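Lists > Shop Automation > Chores and tabletop work > Message

Last updated: November

Subject: Re: are they ready to tidy a counter yet?
From: Hazem Benmoussa
To: the list

Aicha El Khatib wrote:
> The people at Planance think sorting small stuff into trays is as good
> as solved. If two arms can clear a table of little odds and ends, why
> couldn't they clear my packing bench at Lumstead by next year? I would
> pay for that tomorrow.

Aicha, I'd keep your money in your pocket a while longer. "Clear a table" covers a lot of ground. Your bench has tape guns, half-open cartons, wet rags and whatever the night crew left. The job people keep bringing up has two trays, one yellow and one white, and a handful of pastel pieces all much the same size.
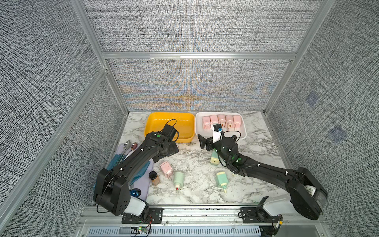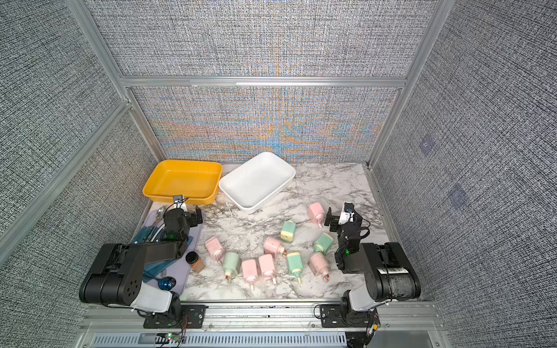
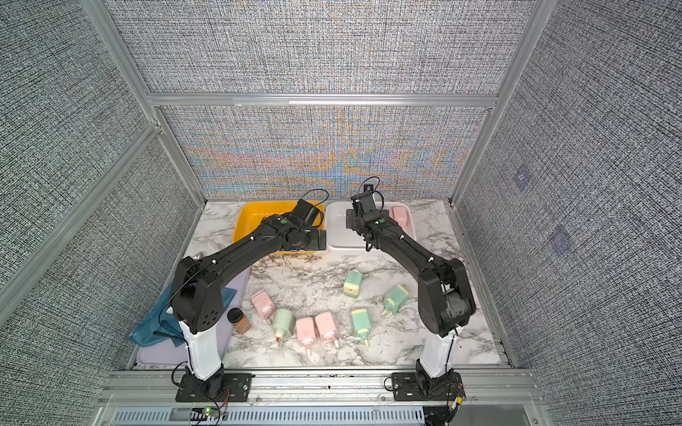

Same table each time, small pink and green things out on the marble pattern.

I'm not saying it's easy. Things lying on their sides at odd angles are a pain to grip, and a cloth is worse. But when someone tells me it works, I want to know how many tries they ran and what they counted as a miss. Volmont told us 1,000 picks. Fine, over how many days, and who picked up the dropped ones? I asked twice and got a brochure.

We had a trial cell at Zerouali for 12 weeks. It logged 1,771 good picks, which sounds great until you put it next to one person with a bin, who does that before lunch and also notices when a cap is cracked. The cell stopped dead whenever a part rolled against a wall. By the end we had a guy standing next to it with a stick.

Same story at home. My sister wants a machine that puts away the kids' stuff and wipes the counter. Show me one doing it in a kitchen it hasn't met, for 8 hours, with the dog in the room, and I'll shut up.

If Planance will let you bring a box of your own junk to the demo, go, and write back with what it did. If they won't, I'd take that as your answer for this year.

Hazem

Recent messages in this list
Used conveyor, free to pick up
Suction cups that last on dusty cartons
Re: Re: laundry folding, again
Who services older palletizers?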